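Home Latest Threads Search

Lourenço Antunes
January 7, 2019

New year, so I am sorting out my cords. All the power strips have been living in one box with the chargers. I want each one to have a place by tonight.

First change was up on the frame. Wire baskets hung from the rails, so pens and small packets stay off the table. The black one on the left is held with cable ties. The white one hangs at the back.

I also put down the leafy cloth. Small screws roll less on it than on a bare top.
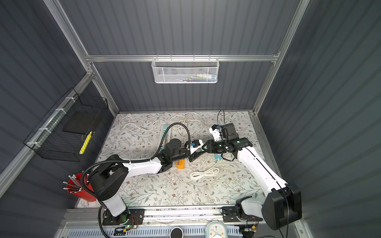 Do the cable ties hold up? Mine snapped after one winter in the garage, and I went back to metal hooks.

17 replies 254 likes

Mine have been up since October with no trouble. I use the wide ones from Fima and pull them tight before I trim the ends.

Now the strips. My rule is one strip per job. One for the desk, one for the workbench, one for travel. Anything past that goes in the spare drawer at the Truronbridge place.

I sort by color because I can't remember model names. White, orange, blue and white. If you ask me to bring the orange one I will bring the right one.

Check the USB ports while you are at it. Some of my old strips have none, and those go first.

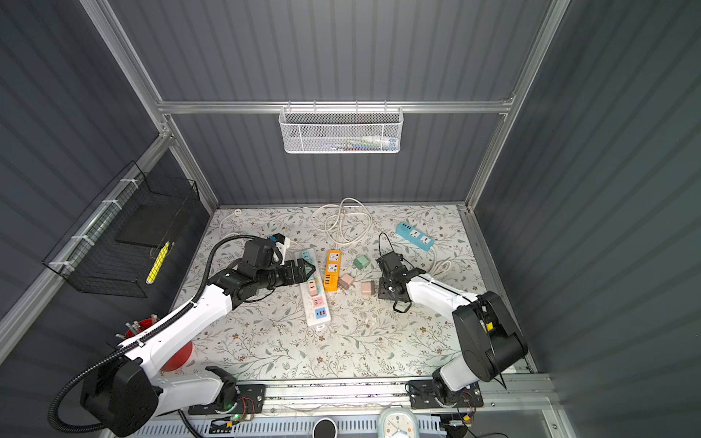 Ó Ceallaigh wrote that a strip should never be plugged into another strip, and that a label on each plug saves more time than any box.

Agreed on both. I will do the labels next. Masking tape and a marker is enough.

For loose cords, I coil them wide and tie them once. Tight coils go stiff and then won't lie flat.

Adapters get their own bag. They were the worst part of the old box.

That's it for today. Drawer dividers are next, once the Bendo ones get here.

41 shares 2,643 views

More from this thread's author
Hanging baskets on a metal rail
What I keep in the spare drawer
Labels that stay on
Getting marker off a table cloth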